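Trenirine Hillwalkers - List Archive

Home | Threads | Authors | Search | Log in

Subject: Re: Guidebook for a first go at the long ridge?
List: trenirine-walk

On an evening in May a list member wrote:

> Hello all, I've been lurking since the winter and finally have a
> question. A friend and I want to do the Clendia ridge end to end in
> September. We've both done plenty of day walks but nothing with a
> night out in the middle. Is the Nisbet guide still the one to get, or
> is it too old now? And is it worth paying for the Jinum map app on top?
> I don't want to carry two things that tell me the same thing.
>
> Also any thoughts on boots would be welcome, mine are quite stiff.

Oh, you are in for a treat! I did the ridge again last year and I'd go back tomorrow if the legs allowed.

Get the Nisbet guide, yes, and get the third printing if you can find one. The earlier ones send you round the west side of the tarn on a path that has more or less gone into the bog. The third has it right, and it also has the new bunkhouse on the fold-out. It's a slim book, fits in a jacket pocket, and the drawings of the gullies are lovely - much easier to follow in mist than a photo would be. The chapter on pacing is the bit I'd read twice. I used to charge up the first climb like a mad thing and then have nothing left for the scrambly section after lunch, and that chapter cured me of it.

The top is 2,288 feet by the book, which doesn't sound like much until you've gone up and down to nearly that height all day long. There's a long dip after the second cairn that feels as if you're giving back everything you earned. Have something to eat at the bottom of it, there's a good flat rock out of the wind.
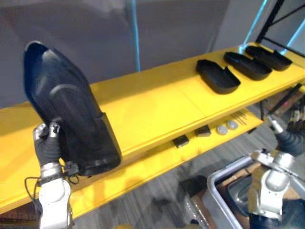
BOOTS

Stiff is fine for the scrambly part and a misery on the track out, which is hard stone for miles. I'd wear what you have on a couple of long days first, with the socks you mean to use and a full pack. If your toes are touching the front on the way down, go up half a size or try lacing them tighter over the instep. I went for a softer pair in the end and only missed the stiff ones on one slab.

MAP OR APP

The Jinum app is good, and I say that as someone who held out for years. The contour shading is very clear and you can save the whole ridge before you leave home (do that, there's no signal past the farm). But my phone went from full to about 40 per cent by teatime with the screen on a lot, so I still take the paper sheet, number 707, and keep the phone in an inside pocket for when I'm really unsure.

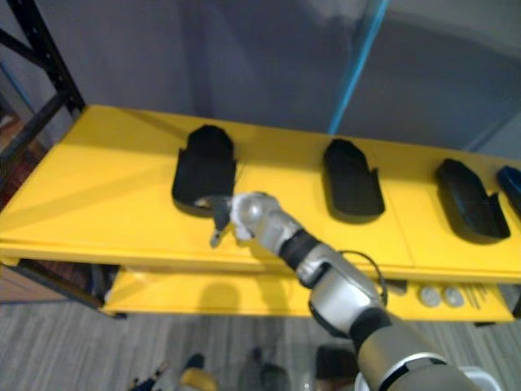

So the app and the book don't tell you the same thing at all, to my mind. The book tells you where the water is, which stile is rotten, where you can get down early if the weather turns. The app tells you where you're standing. I'd happily carry both, and the book weighs next to nothing.

For the night out, the hollow below the middle top is the best spot by a long way. Soft grass, a trickle of a stream, and the sun gets to it early. Boil the water, there are sheep everywhere.

Do write in when you're back, I'd love to hear which way round you went. East to west gets my vote, with the evening light ahead of you!

See you on the hill

Recent threads
- Bunkhouse key, who has the new code?
- Gas canisters on the train
- Trenirine winter skills day, places left
- Lost: one green gaiter near the tarn

Contact the list owner | © Trenirine Hillwalkers | Back to top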